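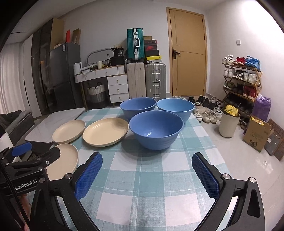 Bowls and plates on the checkered cloth, with the hand-held grippers open over the table.

About Grelstead

Grelstead is a small company that teaches robots to handle the dishes. We work out of ordinary homes, at ordinary tables, because that is where we hope our customers' robots will be working one day, and we have grown very fond of the job over the years (even the parts of it that involve picking up the same bowl all afternoon).

Emmett Marchetti started the company after a long spell repairing kitchen equipment, and he still likes to tell new people about the September we nearly gave up. We think it belongs on this page as much as anything we're proud of, so please bear with us while we tell it.

We had trained a robot arm named Sekora to clear a table, using 1000 recorded grasps made by people with hand-held grippers. On her first visit to a customer's home she cleared 2 plates beautifully. Then she took hold of a bowl by its rim, and she kept on squeezing. The rim gave way and pieces went all over the floor, and the arm, which still believed it was holding a bowl, swung over to the sink with its fingers closed on a sliver of crockery. Our colleague had to reach past it to get to the stop button. She wasn't hurt, thank goodness, but she could have been, and we took Sekora home that same evening.

It took us 8 weeks to understand what had happened. A worn pivot in one of the recording grippers had let the fingers sag, so the width we logged was smaller than the width of the real thing. Sekora had learned to close too far, just as we had shown her. The fault was ours from start to finish, and the stop button being on the far side of the arm was our fault too!

So we changed how we work. Every gripper is now checked against a metal gauge before a session and again after it, and if the 2 readings don't agree, the whole session is thrown out, however good it looked. Our arms stop by themselves when the grip force jumps. There are 4 stop buttons at every customer trial, and one of them is always in somebody's hand. We called the new checking routine Grenudness, which began as a typing mistake in Emmett's notes and stuck.

The customer, we're happy to say, let us come back. Our second arm, Ban, has been visiting that same kitchen ever since, and we write to the family whenever we change anything in how it moves.

If you have had a fault or a near miss with one of our machines, however small it seemed, please tell us. Emmett reads every report himself and will call you back.

Page last updated January 19, 2025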